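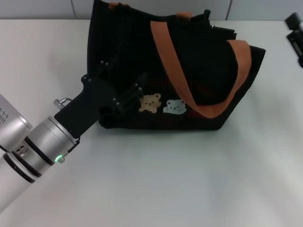

Slamet Wuisan acha que a lâmina 16 não é de Ponerinae coisa nenhuma e que estamos a perder tempo com ela. Disse-o ontem ao fim da tarde, repetiu-o hoje de manhã por mensagem, e o argumento é sempre o mesmo: o pecíolo está deformado pela compressão da resina e aquilo que lemos como constrição depois do primeiro segmento do gáster pode ser uma dobra. Fica registado. Não concordo, mas também não tenho com que o contrariar enquanto não virmos a peça de perfil.

11 de novembro de 2025
Caderno de laboratório, sala de preparação, entrada de Bestum

Estado do lote Maldonado. Os blocos vieram todos na mesma caixa, sem separação por camada, e a etiqueta de fora só diz "âmbar, encosta norte". A lista que vinha dentro tem 32 entradas. Seis têm a letra tão apagada que copiei a lápis o que consegui ler e deixei o resto em branco. Não preencher de memória, por favor. Se alguém encontrar o caderno de campo original, é copiar daí e pôr as iniciais ao lado.

Blocos 1 a 9: polidos em duas faces, prontos para microscópio. O 4 tem uma fratura que atravessa o canto inferior e não aguenta mais lixa. O 7 tem muita bolha e uma película leitosa à volta do inseto maior, a habitual nestas resinas. Vê-se a antena esquerda, não se vê a direita.

Blocos 10 a 15: só desbastados. Comecei o 12 com grão 800 e passei a 1200 quando apareceu a perna. Depois feltro com óxido de cério, devagar, sempre com água. Aqueceu um pouco na terceira passagem e parei. Ao toque não ficou pegajoso, portanto penso que não houve dano, mas convém deixar descansar até amanhã antes de voltar a ele.

Bloco 16: é o da discussão. Obreira sem asas, comprimento do corpo à volta de 11 mm com as mandíbulas fechadas. A medida é má porque o corpo está curvado para o lado ventral e a ocular só permite somar segmentos retos. Cabeça mais comprida do que larga. Mandíbulas longas, com dentes na margem interna; contei os dois apicais sem dúvidas e não quis adivinhar os restantes. Olho pequeno, colocado à frente do meio da cabeça. Ferrão visível, saído, fino. O pecíolo tem um nó só, e atrás dele o gáster parece apertar entre o primeiro e o segundo segmento. É esta última parte que o Slamet não aceita.

O que eu escreveria hoje, se me obrigassem: formiga com ferrão, um só nó no pecíolo, Ponerinae com reservas. Não escrevo género. Na primeira leitura pus um nome a lápis na ficha e já o apaguei.

Para resolver isto há duas hipóteses. A primeira é abrir uma terceira face no lado direito, a uns 30 graus da atual, para apanhar o perfil do pecíolo. Há resina suficiente, mas a sininclusão que está encostada à borda (um díptero pequeno, bem conservado) perde-se ou fica cortada ao meio. A segunda é mandar à microtomografia em Odville. A fila está longa e a próxima vaga que nos deram é em janeiro. Prefiro esperar. O bloco não vai a lado nenhum e o díptero também interessa, mesmo que não seja assunto nosso.

O Slamet preferia cortar já. Ficou combinado que ninguém corta nada até termos resposta de Odville por escrito.

Comparação com material recente. Tirei da coleção três obreiras montadas em triângulo, todas da gaveta Pelus, para ver a constrição do gáster a seco. Na luz lateral vê-se muito bem em duas delas. Na terceira o gáster encolheu na secagem e fez uma prega que, vista de cima, imita bastante a constrição verdadeira. Isto dá alguma razão ao Slamet e por isso o anoto. A diferença está de lado: a prega não dá a volta completa, morre antes do esternito. No bloco 16 só vejo o dorso e um bocado do flanco esquerdo, e no flanco a linha continua, mas perde-se numa bolha antes de chegar abaixo.

Repus as três na gaveta. A segunda ficou com o tarso posterior direito solto, está numa cápsula no mesmo alfinete. Já estava partido quando peguei nela, mas não constava da ficha, e agora consta.

Números de registo. O bloco 16 entra com o 1741. O número estava reservado no livro para uma lâmina que nunca chegou a ser feita, e a linha tinha só um traço. Risquei o traço, pus a data e assinei. Os restantes ficam sem número definitivo até a lista estar limpa. Usar por agora o número do bloco com a letra M à frente, e não inventar outro sistema.

Obreiras juntas. O bloco 9 tem várias formigas pequenas na mesma camada de fluxo, orientadas mais ou menos da mesma maneira. Houve quem perguntasse à hora do almoço se aquilo seria uma coluna em marcha. Com um bloco deste tamanho não dá para dizer. A resina a escorrer alinha corpos sozinha, e as patas estão quase todas esticadas no sentido do fluxo, o que aponta mais para arrasto. Também não têm nada de legionário na morfologia, pelo que consigo ver: olhos bem desenvolvidos, pecíolo com escama alta, sem ferrão visível. Parecem-me Dolichoderinae ou Formicinae e preciso de ver o orifício na ponta do gáster para decidir. Em nenhuma das que medi o ângulo ajuda.

Imersão. O óleo que temos usado para baixar os reflexos deixou uma mancha baça na face B do bloco 2. Saiu com água morna e uma gota de detergente neutro. Álcool não, nem para limpar depressa, nem diluído. Experimentei xarope de glucose no bloco 5 e a imagem ficou melhor do que com o óleo, só que demora a lavar e cola tudo à bancada. Para fotografia vale a pena, para olhar cinco minutos não vale.

Fotografia. Feitas as pilhas de foco dos blocos 1, 3 e 5, dorsal e lateral. A lateral do 3 tem um salto a meio, provavelmente alguém abriu a porta, e tem de ser repetida. Escala incluída em todas. Falta passar as anotações para a folha comum.

Para amanhã:
voltar ao 12 com feltro
repetir a lateral do 3
escrever a Odville e perguntar o tamanho máximo do suporte
procurar a tese antiga com a chave das mandíbulas, deve estar na estante baixa
pedir lixa 2500, só há meia folha

Acrescento das seis da tarde. O Slamet passou pela sala, esteve bastante tempo ao microscópio com o 16 e admite que no flanco a linha "parece continuar". Pôs um ponto de interrogação na ficha, ao lado do meu. Ficam os dois.

Contacto: sala de preparação, Bestum | © 2025 Caderno de laboratório | Voltar ao topo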